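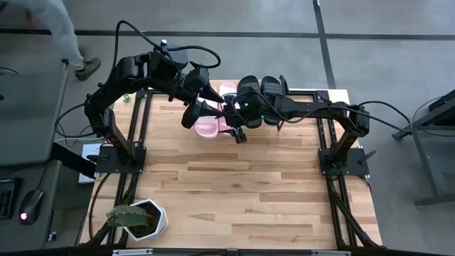

Pink slippers and black slides, side by side on the butcher block.

The average household does not have a shoe problem. It has a slipper problem, and it starts in December, when somebody's aunt gives everybody a pair.

Shoes have a system. They go in the closet, or in the box they came in, and even the worst teenager knows where the sneakers are supposed to be. Slippers and slides live outside the law. They are kicked off by the couch, under the desk, halfway up the stairs. At 6 in the morning you find one of them with your bare foot and spend the next ten minutes hunting for the other.

Jingyi Zou has been sorting other people's entryways for four years, and she begins every job the same way: all the soft footwear in the house goes up on a table, in pairs, toes the same direction. Clients hate this. "They say, shoes on a table, that's bad luck," she says. "I say, fine, what's your luck been like so far?"

The table matters, apparently. On the floor a slipper looks like it belongs there. On a nice slab of striped wood it looks like evidence. Couples who have shared a house for decades will stand in front of a pair of pink slippers and each swear they belong to the other.

Then comes the question of where to put them. Cuvstead sells a bench with 3 cubbies for $218, and it is a handsome bench, though it holds fewer slippers than a cardboard box. The Worska rack is cheaper and leans. Trefor Ellis, who built his own shelf by the back door after returning both, recommends a plain board at ankle height with nothing underneath but a mat. He has kept to it for a year, apart from the slides, which he wears to take out the trash and leaves wherever the trash leaves him.

Zou allows slides their own spot. Slippers stay inside, slides go out, and the two pairs can sit next to each other as long as nobody wears the wrong ones to the mailbox. Her own are by the door. One of them is, anyway - the dog has views on the other.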